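Planner goes in circles near a hinged door

10 posts in this thread

rullberg_fan
Original poster

Trying to get our Franka to close and open a small oven door, the sort with a hinge along the bottom. Planning is done with Olora, perception is our own. The gripper goes to the pre-grasp above the handle without fuss. Then the planner, asked to follow the arc of the door, produces a path that goes via the ceiling. Joint limits are fine. Collision mesh is from the January scan.

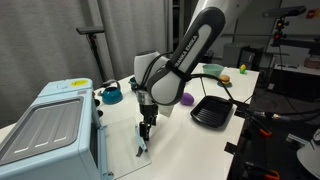 From that pose it spends 30 seconds thinking and hands back 528 waypoints, most of them scenic. I've tried shrinking the goal tolerance and I've tried swearing. Any ideas before I start on the perception code, which I wrote and would prefer to believe in?

tollgate
Is the door in the collision scene as a fixed object? If so you're asking it to move a door through a door.

rullberg_fan
It's attached to the gripper at grasp time. I'm daft but not that daft.

cluleck_dev
Attached, yes, but did you allow contact between door and oven body? In Cluleck the hinge edge overlaps the housing by a hair and every state on the arc counts as a collision. Olora reads the same scene files, so I'd expect the same misery.

old_mossy
Disagree with the whole approach. You don't want a sampling planner on a one-degree-of-freedom mechanism. Work out the hinge axis, generate the arc yourself, solve IK along it, done. I did a cupboard this way in 183 lines and it's still running.

tollgate
Your cupboard was bolted to a wall, mossy. You mention this every time except when it matters.

old_mossy
The principle stands. So does the cupboard.

Yi-chun Peng
Both of you have half of it. The arc is the easy bit, but if the hinge estimate is a few millimetres out, a stiff position controller will drag the oven across the table, or try to. Use mossy's arc as the reference and run Cartesian impedance on top, soft along the radius and stiffer along the tangent. Wu has a branch with the gains exposed. I would also mask the cables out of the depth cloud. They hang right by the wrist and your mesh builder may well think they're a wall.

rullberg_fan
Right. Two evenings later. cluleck_dev wins the first round: allowing door/body contact took it from 528 waypoints to 283, and none of them visit the ceiling. Then I binned the planner for that segment and did the arc by hand, so mossy may also have a biscuit. Running Yi-chun's impedance idea on the Wu branch now. Still a bit unhappy when the wrist is right up against the oven, where the depth camera mostly sees robot. 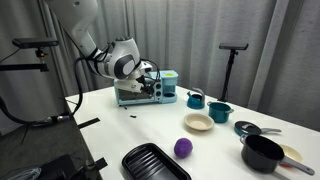 Wrist up against the top front edge, gripper at the door end. More pans on the table than I have collision meshes for.

cluleck_dev
What are you doing about the hinge axis when the view is blocked like that? Freezing the last estimate?

rullberg_fan
Freezing it, yes. Updating it live made the axis wander off towards the teapot.

old_mossy
Freeze it and never unfreeze it. That's what I did.

Yi-chun Peng
Please don't. If the oven shifts, the frozen axis is wrong and you won't know until the force goes up. Freeze it, but watch the radial error and re-estimate once the arm has backed off. I'll post my thresholds tonight, they're in a config file with a very rude name.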